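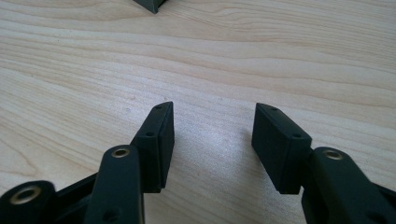

Fig. 3. The gripper over the table with its two fingers open.

Section 3. Setting up the hand-held gripper for an open day

Welcome back, and thank you for getting this far! Sections 1 and 2 dealt with charging and storage, so by now your Dinsa gripper should be out of its case and ready to meet people. What follows is the routine we use at our own open days in Rillstead, written up by Kausar Farooqui after a good many Saturdays spent on her feet beside the demonstration table. Please do change the order if your room calls for it, though we would ask you to keep steps 1 to 4 together.

Before the doors open

1. Choose a table that doesn't wobble and wipe it down. Plain pale wood is lovely for this, as the dark fingers show up well against it, even from the back row.

2. Hold the gripper over the table with the fingers pointing away from you, and let them open fully. The two pads should sit level with each other, with a good wide gap between them.

3. Look at the brass-coloured eyelets in the linkage. Each should sit snugly in its link. If one has worked proud of the plastic, put the gripper aside and turn to Section 7.

4. Squeeze slowly until the pads meet, then let go. Do this 32 times (yes, it is rather a lot, but it takes hardly any time and you can chat while you do it).

Note: A shiny table top will throw the ceiling lights back at you, and a bright patch between the fingers can be a nuisance when visitors are trying to see a small item. Turn the table a little or switch off the nearest lamp.

Caution: Keep your own fingertips, and those of younger visitors, clear of the links behind the pads. They close up as the gripper does.

During the demonstration

5. Show one slow pick yourself before handing over. People like to see it done once, and you will find they ask much better questions afterwards.

6. Pass the gripper across with the fingers open, and let the visitor get used to the weight before you put anything down for them to pick up. A foam block is kinder than a marble for a first go!

7. Write each visitor's picks on the tally sheet. At Nolley we logged 2,556 over the open weekend, and were very glad of a second pencil.

Note: The pads are due for a check every 2,000 picks, so a busy event may carry you past it. Add the day's total to the card in the lid before you pack away.

Caution: Never leave the gripper lying closed on an object overnight.

Packing away is covered in Section 4.

32 shares
3 comments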